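Charging and storing an electric ultralight over the winter

Most battery trouble on small electric aircraft starts on the ground, in the months when the aircraft isn't being flown. The steps below are for a single-seat ultralight with removable packs, such as the Mollance. If your manual gives different limits, follow the manual.

What you need

The charger supplied with the aircraft
A pack tester (I use a Kofler)
A dry place indoors for the packs
Terminal caps and a notebook

1. Fly or run the packs down

Don't put them away full. Bring each pack down to the storage level in the manual, either on a last short flight or with the motor running and the aircraft tied down. Keep people well away from the propeller if you do it on the ground.

2. Let them rest

Leave the packs alone for 8 hours before you test them. A reading taken straight after a run will be lower than the true one.

3. Remove and label

Switch off the main isolator, pull the safety plug and put it in your pocket. Undo the strap, slide the pack back and lift it straight up. Write the bay number and date on a piece of tape. Packs should go back in the same bays in April.

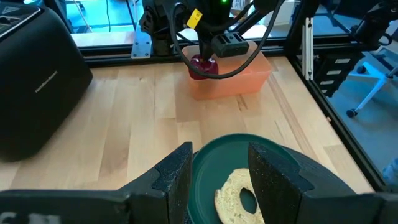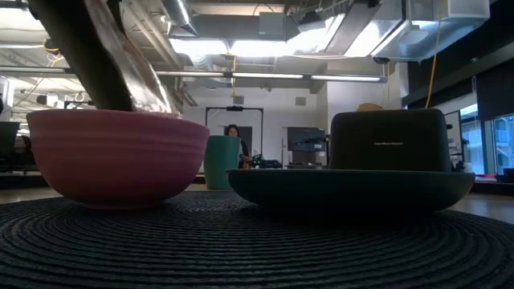 4. Test each cell group

Connect the tester and note every reading. A group that sits well below its neighbours should be tested again after 10 days. If the gap has grown, send the pack back to the dealer and don't try to balance it at home.

5. Cap and store

Fit the terminal caps and stand the packs upright on a shelf with a gap between them. Keep them away from heaters and fuel cans, and never stack them. An unheated hangar is fine for the airframe but too cold and damp for the packs.

6. Check them during the winter

Test again every five weeks. If a pack has dropped below the storage level, top it up on the slow setting and stay nearby until it has finished.

Before the first flight

Charge fully, refit the packs and put the safety plug in last. Run the motor at low power for five minutes, tied down, then feel the connectors. One that is much warmer than the rest needs cleaning or replacing.

Corina Oberholzer
Updated September 2, 2026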